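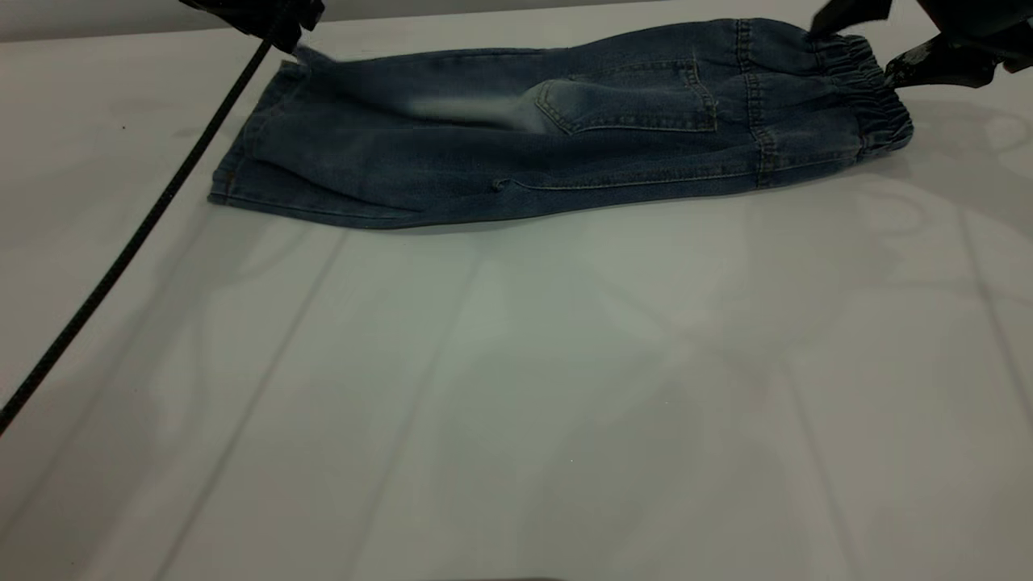
Talks > Automation Practice > Speaker notes

Print this page | E-mail this page

Rules for two-arm garment handling
Notes for the Sodville session, 19 August 2025

Open with scope. The Grerken handling rules cover soft goods on a flat table, two arms, no person inside the marked zone. Rigid parts have their own sheet. Skip the history unless asked.

Rule 1. Name both grip points before either arm moves. "Left end" is not a grip point. "Hem, lower leg" is. Pause for the slide.
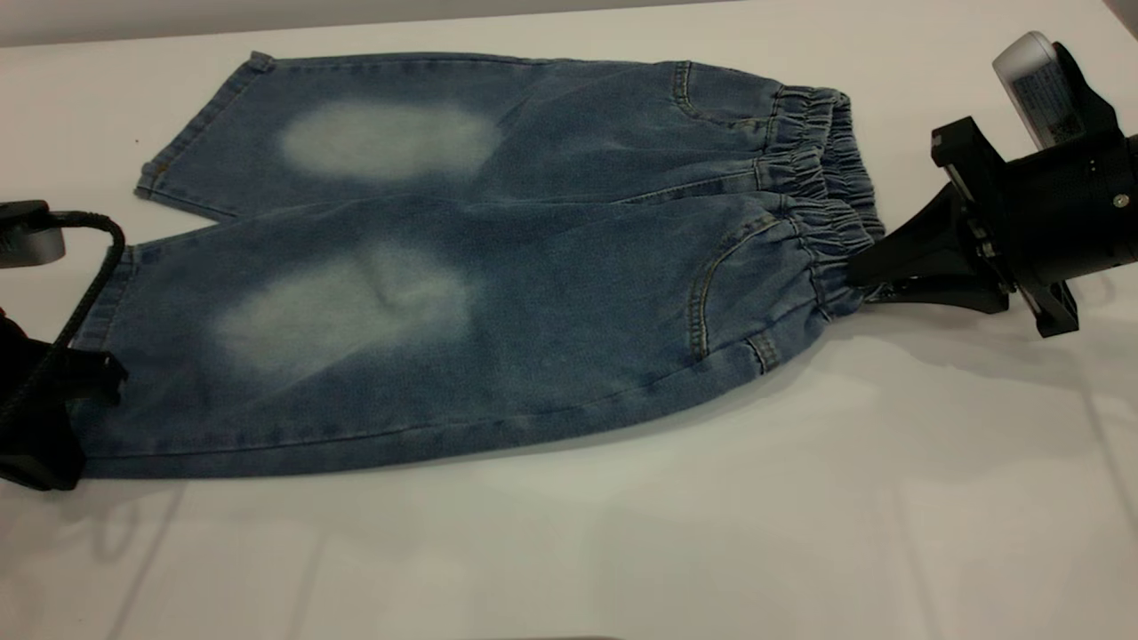 Grip points: hem of the lower leg at left, elastic waistband at right.

Rule 2. Limit the pull between arms. Set the limit per garment class and write it in the job file. Stretch fabric and elastic get their own class. The March revision removed the shared default, so old job files fail the check until edited.

Rule 3. Check each wrist view before closing.

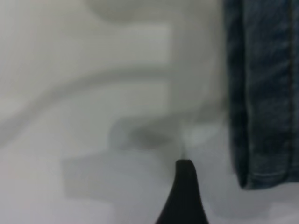

Closing on cloth needs a positive check that fabric lies between the fingers. Commanded position does not prove it. In the wrist view on this slide the denim hangs to the right of the fingertip and the background is well out of focus, so the operator should judge by the finger and the cloth edge only. If the edge can't be found, stop and reposition. Log the stop as a hold, code 11. Do not log it as a fault.

Rule 4. Treat gathers as a separate surface. Ripples hide layer count. Record which layers the grip is meant to take.

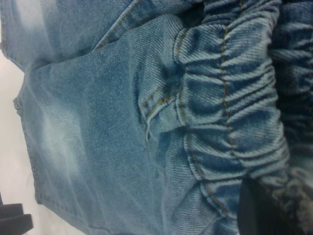

Notes by the Tiongson practice desk, Trudmont

Point out the topstitching along the waistband. Stitch lines are a permitted reference for locating a grip; faded areas are not, as wash varies between garments.

Rule 5. Keep the log. 800 cycles per review, holds included. Reviewer signs before the limit is changed.

Take questions on rule 2 first.

Comments (3)

mill_floor: Does code 11 stop the cycle counter?

deskreply: No. A hold counts as a cycle.

tk29: Rule 4 needs a line on linings.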